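Oluf Blöndal
12 October 2018

1/ Our robotics club at Balgate has a new term task, and I promised the younger members that I would write down how we work on it. So this is a long thread. Please excuse my English, I write slowly but I check the words.

2/ The task sounds easy: one can, one small plastic box, two arms, and the can must go into the box. A person does this without thinking. For our students it will take until April, I believe.

3/ The can and the box between the two grippers, at three moments:

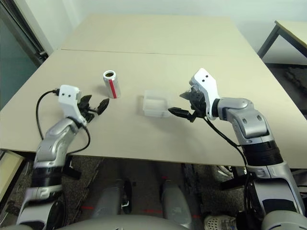
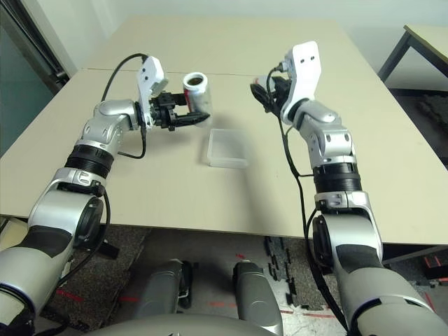
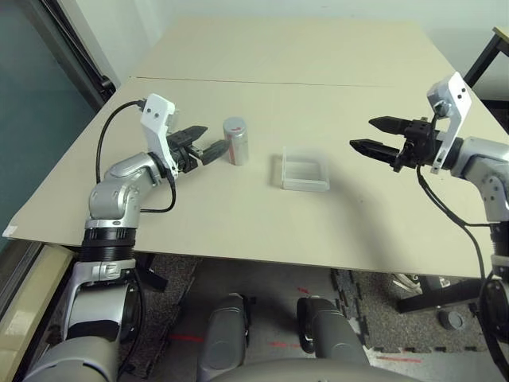

4/ THE RULES WE GAVE OURSELVES

The can starts on the left side and the box starts nearer to the middle or to the right. The exact place must change every time. If you always put the can on the same spot, the program learns the spot and it does not learn the can. We made this mistake last year with a wooden block and lost many weeks.

5/ One student is the operator and one student writes the log. They change places after every 7 runs. Before this rule, the same person was driving all evening and the others were looking at their phones. I was also looking at my phone, I admit it.

6/ We have 3 groups. They chose their own names and I was not asked. The groups are Erik, Toft and Killus. Yes, one group is called Erik. There is no Erik in it.

7/ WHAT WE LEARNED ABOUT THE CAN

An empty can is a difficult thing to hold. It is very light, so a small touch from the side is enough and it falls. Group Toft had the idea to come in low and slowly, with the fingers wide open, and to close only when the can is well between them. Their log became much nicer after this.

8/ The can is also shiny. The reflection moves when the arm moves, and the first version of our program was confused by it. Group Killus wanted to cover the can with paper. I said no. In a real kitchen the cans do not wear paper.

9/ WHAT WE LEARNED ABOUT THE BOX

The box is worse than the can! You can see through it a little, so the color of the table comes through the walls and the edge is hard to find. Two students proposed to buy a blue box. We had a vote and the clear box stayed, but it was close.

10/ The box slides too. If the left arm puts the can down a bit too far to one side, it pushes the box away. Therefore the right arm has its own job: hold the box by the wall, gently, while the left arm brings the can. For the students this was the most interesting part, because now the two arms must wait for each other.

11/ Group Erik solved the waiting in a very simple way. The left arm does not start to go down before the right gripper reports that it is closed. It is slow to watch but I like it very much. The faster solution can come later.

12/ ABOUT THE CABLES

Every wrist has a cable with a free loop. New members always want to tie it tight so that it looks clean. Please do not do this. The wrist must turn, and a tight cable will pull on the plug. Check the loop before each session and move your own feet and bags away from it.

13/ THE NUMBERS

Until today we have 113 complete runs in the log. We count a run as complete when the can stands in the box and both grippers are open again. If the can lies on its side in the box, we write "lying" and do not count it. There was a long discussion about this and I do not want to open it again.

14/ All attempts together are 1067. A parent asked me if this is not a sad result. I do not think so. Most of the failed attempts are from the first weeks, and we keep every one, with a short note on what went wrong. My favorite note says only "can left the table, sorry".

15/ WHAT COMES NEXT

We want to try it with the arms in exchanged roles, so the right one takes the can and the left one holds the box. Killus says it will work at once. Toft says it will not. I wrote both opinions in the log with names.

16/ If you teach a similar club and have a good method for finding the edge of a clear box, please write to me under this post. Also if your students have a better word than "lying". I answer in the evenings, after the lab is locked.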